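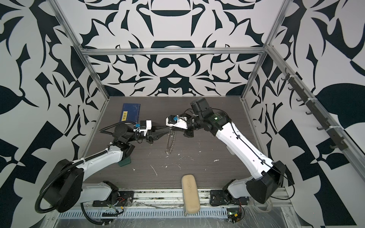

Hi Efthymia,

Quick update from Larnholm for September. The short version is that we're on track, with one sore spot I'll get to.

We now have 120 good two-arm demonstrations for the Skaker task set, all driven by hand by Yulan and Keir. The handover moves are the slow ones. Getting two grippers to meet in the middle without bumping took a lot of practice, and Yulan is still way better at it than I am!

The patterned walls are staying up for this round. Gavin wanted busy backgrounds so the model doesn't lean on a plain one, and I've come around to his view. We're also mixing the objects more – books, glasses cases, clear plastic bits. The clear stuff is the sore spot. Of the 35 attempts we threw out, 14 were on transparent items, mostly because the operator lost track of the edges on the screen. Torquil is trying a different lamp angle this week.

Money is fine. We've spent less on spare fingers than planned, so I'd like to move that bit over to operator hours if you're okay with it (four extra shifts would do).

Next up is the second task set, then a first training run on the Stimosura machines. Call me any afternoon after 2 if you want to talk it through.

Contact the Larnholm team | © Skaker project | Back to top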